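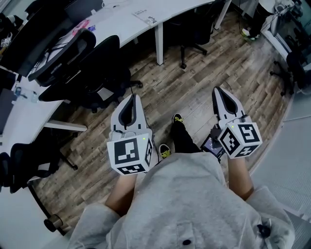 Fostden Tenants' Board: Building Matters
Topic: Proposed change to office quiet hours

Rotari_Office
Management has circulated a proposal to extend quiet hours on the upper floors from 1 p.m. until 4 p.m., beginning in June. Tenants are invited to comment in this thread before the proposal is adopted.

suite13
Our firm supports the proposal. Telephone calls in the shared corridor have been a regular disturbance, and the present one-hour period is too short to be of use.

Puletti_Accounts
We must object. Most of our clients telephone in the afternoon. A three-hour restriction would oblige us to rent a meeting room each day, at a cost of almost 3,000 a year.

suite13
The proposal covers corridors and the shared kitchen only. Calls made inside a suite with the door closed are not affected. Please refer to the second paragraph of the notice.

Puletti_Accounts
The notice we received has one paragraph.

Rotari_Office
The full notice will be sent again to all suites this afternoon.

Lo_Interiors
We would accept 2 p.m. to 4 p.m. We also ask that deliveries be included, as carts in the corridor are louder than any call.

Puletti_Accounts
Having now read the full text, we withdraw our objection regarding calls. We remain opposed to including deliveries.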